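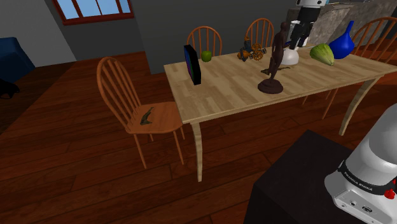
1/ Planning the robot budget for next year

We have 2,000 dollars left for equipment this year and a wish list that costs a lot more. I'm going to write out how we're deciding, mostly so I have it in one place. Small team, rented space, one product: software that gets an arm to clear and set a dining table.

2/ The first question was whether to buy a second arm now. Catriona Baxter wanted one in July. I said no then and I still say no. We're doing the table work in simulation, and the simulated arm is a Franka on a black pedestal next to a wooden dining table. Changing where that pedestal stands costs us an afternoon. Changing where a real one stands means bolts, cable and a new risk form.

3/ So the rule for now is that anything we can learn in the sim, we learn in the sim. Hardware money goes to things the sim can't tell us.

4/ What it does tell us: reach. A cobalt vase at the far right end of the table and a black frame or tablet at the far left end are very different jobs for an arm that sits in one place. If we want both ends, we pay for a longer arm, a rail, or a mobile base. Those are three very different invoices.

5/ Rail quote from Skiletti came in well over what we have. It's a decent rail. It also needs a flat floor and a fixed table, and the customers we've talked to move their tables. Parked until next year.

6/ Mobile base: Berhanu Shiferaw is for it, I'm on the fence. Chairs are the problem. A dining table with chairs at it doesn't leave you much room to drive up and work. He's going to run the base model through the room with the chairs pushed in, then pulled out, and write up where it gets stuck.

7/ Grippers. This is where I'd spend first. We have things on that tabletop that don't want the same fingers: an apple, a leafy cabbage sort of thing, a bronze figure on a round base, a little model vehicle with spoked wheels. One stock gripper will handle some of that and scratch the rest.

8/ Plondura has a soft finger set we can get on a 4 week trial. You pay shipping both ways and a deposit. I'd like to try that before buying anything. If you're pricing grippers, ask about spare pads too. Ours cost more over a year than we put in the plan.

9/ Computers. We don't need a new workstation. Dougal Rennie checked what ours does overnight and it sits idle a lot of the time. Better scheduling first, then we'll see. That took a big line out of the spreadsheet.

10/ Things I left out of last year's budget and had to find money for later:
training for two people
the service visit
a crate, for when a unit has to go back
a proper table to test on (I thought we'd use the one in the kitchen)

11/ On the test table: buy the one your customers have. We got a white office table because it was cheap, and it behaves nothing like pale wood with curved legs that stick out at the corners. Used dining sets are easy to find.

12/ Where it stands today. Soft finger trial, yes. Used table and chairs, yes. Two days of outside help from Haldane to check our cell layout, probably. Second arm, no. Rail, no. Base, waiting on Berhanu.

13/ I'll send the sheet to Alistair Cowie on Thursday for sign-off. If he cuts something, it'll be the Haldane days - and then we'll do the layout check ourselves.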